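How do you fold microfiber towels so they stay folded?

Asked by Selma Tomić, 3 answers

I finally bought a stack of green towels and I love them! But my folds go lumpy before they reach the shelf.
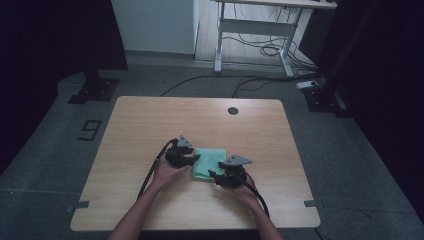 I've tried halves and thirds. Is there a trick?

Venkatesh Marar
Yes!! Spread it flat, smooth from the middle out, then fold in thirds and flip it seam side down. I've got 33 in one drawer this way.

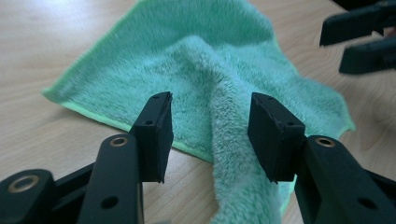 Mint towel with a fold pinched up in the middle

Budetari
just roll them

Junovo
Thirds, same as Venkatesh. Skip the fabric softener too!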